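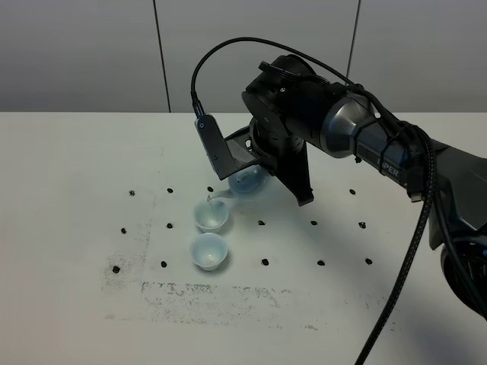 Cillunley, 31 July 2004

Re: Hasico set-top box and the new channel list

Teresa Sobczak wrote:
> My Hasico box picked up the new channel list overnight and
> now all my recordings are set for the wrong channels. I had
> 80 timers in there. Has anyone found a way to get them back
> without typing the lot in again? Also the sound drops out on
> the film channels when I use the optical lead.

Teresa,

I had the same thing on mine. The timers are still stored in the box, but they point to the old channel numbers. If you go into Setup, then Channels, then Old List, you can switch back for the time being and everything will record as before. You lose the four new music channels while you do that, but I can live without them.

The other way is to move the timers one at a time. Press the yellow button on each entry and pick the channel again. The start and end times are kept, so it is quicker than starting from scratch.

Check your software version before you do either. Mine says 513 on the status page. Anything older than that will wipe the timers when you change lists – I found this out on my brother's box, which had been switched off at the wall since October.

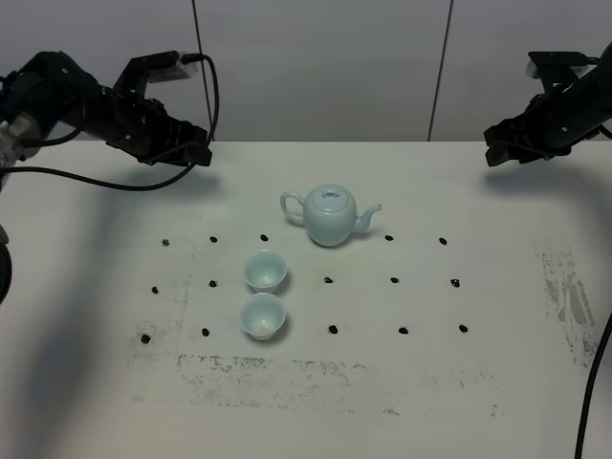

On the sound, I think that is a separate fault. The film channels change between stereo and surround when the adverts finish, and the Hasico is slow to tell the amplifier. My old Malinowski amp went silent for two or three seconds each time. The Illum I have now copes better, but there is still a click. Setting the digital output to PCM stops it altogether, though you only get stereo that way.

If you want to keep surround, try turning off Auto Volume in the sound menu. It made a difference for me on two channels out of the three.

Does anyone know if the disc in these can be swapped for a bigger one? Mine is down to 896 MB free and I don't want to delete the cricket.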